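# A morning at the Festley open workshop, and the grippers that followed me home

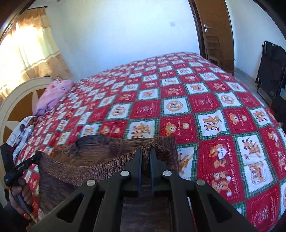
Xiuying Liao reckons knitwear is the best teacher a gripper can have, because it punishes every bad habit straight away. She told me so within five minutes of my arriving at Festley, while I was still trying to find somewhere to put my coat, and I've been quoting her ever since.

I'd gone over for the spring open day, which runs from nine in the morning until the tea urn gives out. Festley is a shared workshop on Rudis Lane (go past the tyre place, then left, and ignore the first blue door). There were 76 of us through by lunch according to the sheet at the entrance, and it's not a big building, so for the first hour I mostly saw people's backs. Well worth it though!

The build everyone wanted to try is called Langat. It's a hand-held gripper: you hold a handle, you squeeze, and a set of linkage bars brings two upright jaws together. You use a pair of them, one in each hand, and the idea is that whatever you learn to do this way, a robot arm with the same jaws might be able to learn too. The black ones have narrow dark blue pads on the inner faces of the jaws and round silver pivot pins in the linkage, and I do think they look smart.

The front bench was where they do the linkages. I was allowed to put one together and it took me 60 minutes, most of that on the pins. Press them in too tight and the jaws stick halfway. Too loose and one side closes before the other, so the cloth gets shoved sideways and you end up chasing it across the table. Mine did both at different points, which I'm told is an achievement. Xiuying eased one pin out by a hair, worked the handle a few times and handed it back running sweetly.

Then came the pads. There's a box with all the old versions in it and you can pick them up and try them on a tea towel. The early ones were hard and shiny and hopeless. The fourth lot were so grippy they wouldn't let go! Version 9 is the one in use now and you can feel the difference at once, even on something thin.

Upstairs is the folding table, with a big tub of clothes. I had a go at a T-shirt (fine), a pillowcase (surprisingly hard, the corners hide from you) and a jumper. With a jumper the ribbed band is the place to start, one gripper on each side of the opening, but if you pinch too deep you pick up the back layer as well and the whole thing comes up in a lump. A boy of perhaps twelve showed me how to come in low and close slowly. He was much better at it than I was.

Iltard is the other project there, a motor unit meant to do the squeezing for you. It was in pieces on the day, so I only saw the drawings and a very nice gearbox. They're hoping to have it going by the autumn.

A kit of parts for one pair is £108, screws included but not the tools. I bought one, obviously. Folding is now done on the bed in our house, on top of the patchwork-print blanket, and a brown and purplish knit is the current opponent. A soft surface makes it harder, as the jaws want to take a bit of blanket with them, and I still find my left hand lags behind my right.

If you're going to the next one, get there early for the front bench, wear sleeves you can push up, and take something woolly of your own to try. The car park at the back fills up by ten, but there's room along the lane.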